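Call for student drivers - Bremstead Two-Arm Club, fall round

We need people again. The Kidetus project lost half its crew in August (graduation, jobs, one move to Clevham) and the shelf task is nowhere near done.

What it is: simulated two-arm robot, one white table, a wooden tray, a turquoise shelf. You drive the arms, we record the runs, the code team trains on them. Up to 100 runs per driver over the term. We have 261 good ones so far and want 760.
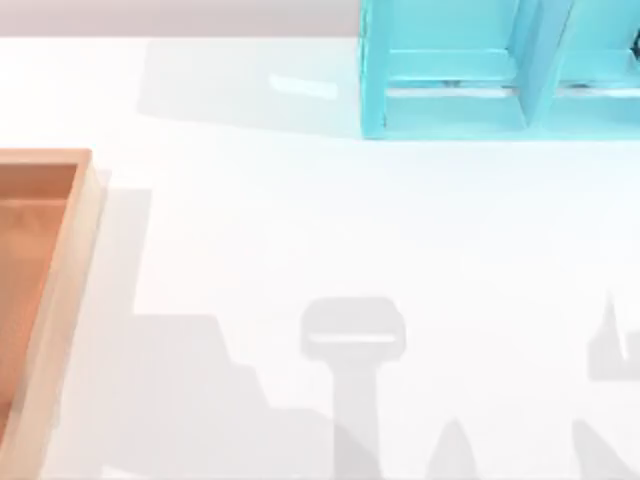

Sim table, tray on the left, shelf at upper right.

Who we want: any Bremstead student, any major. No coding needed. Patience helps more than gaming skill, but gamers welcome too. You shoud be OK sitting at a screen for a full session and writing short notes after each run. Dropped something? Write it down. Bad runs are useful if the notes are good.

Also looking for 2 people on the scene side - lighting, shadows, table layouts. Some Blender or similar would be nice. Talk to Sajib Paul about that one, he has the list and it's long.

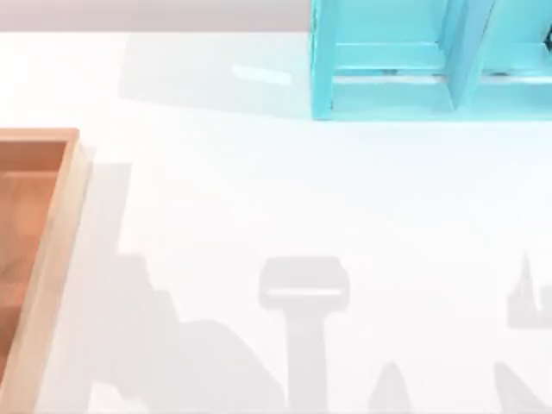

Arm shadows on the table, one of the things the scene people work on.

Time: one evening session a week, plus a short training before your first run. Gunawardena Hall, basement lab. Bring your student card or the door wont open.

Pay: none, sorry. Club credit counts toward the project elective if you finish your runs. Snacks most weeks.
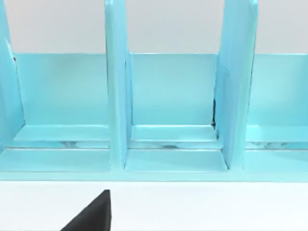
Can I join if I've never touched a robot before?
Sure, most of our drivers hadn't. Training covers the controls and you get practice runs that don't count.

To sign up: send Nusrat Patwary your name, year, which evenings you can do, and driver or scene side. Couple of lines is plenty. Sign-up closes 18th October, training starts right after.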